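**Savby students to spend January teaching robots to tidy a desk, starting with their own**

SAVBY – The Stotano Robotics Club, whose previous public triumph was a wheeled cart that could find the elevator but would not get out of it, has entered the student division of the Bisgaard Manipulation Challenge. The club has 11 members and one working key to the lab.

The challenge asks teams to train a robot arm on ordinary desk chores: picking up a pen, moving a mug, putting a cap back where it came from. Entrants supply their own training recordings, made by people using hand-held grippers. Stotano has 3556 recordings in hand, of which 234 have been thrown out, most of them for talking to the gripper.

"We were told to move naturally," said Paloma Baptiste, the club's president. "It took us weeks to remember how a person picks up a pen. I still think about it too much at breakfast."

The team's entry is called Pomamon, a name chosen by vote after two hours of discussion and regretted almost at once. In its latest trial it completed roughly 39 percent of its tasks. The club considers this a strong result and would like to point out that the cart never got near it.

Faculty adviser Hubert Nägeli, who teaches mechanics and signs the purchase forms, has asked that the arm be kept away from his coffee until further notice.

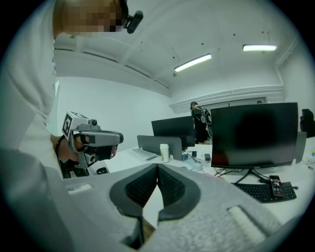

Recording sessions run from four in the afternoon until the building closes, with members taking turns at the grippers and the headsets. The club has no studio and doesn't want one. A long white desk with monitors, keyboards, a cup and a phone left on top of a keyboard is the sort of clutter Pomamon will have to cope with, and members have proved gifted at producing it. One person may be bent low over the desk in a headset while a teammate leans in close by, so new recruits are advised to watch their foreheads.

The lab is open to visitors during sessions. Students from any department may join, and no experience with robots is required. Experience with tidying would be welcome.

**Contact:** Paloma Baptiste, Stotano Robotics Club, Savby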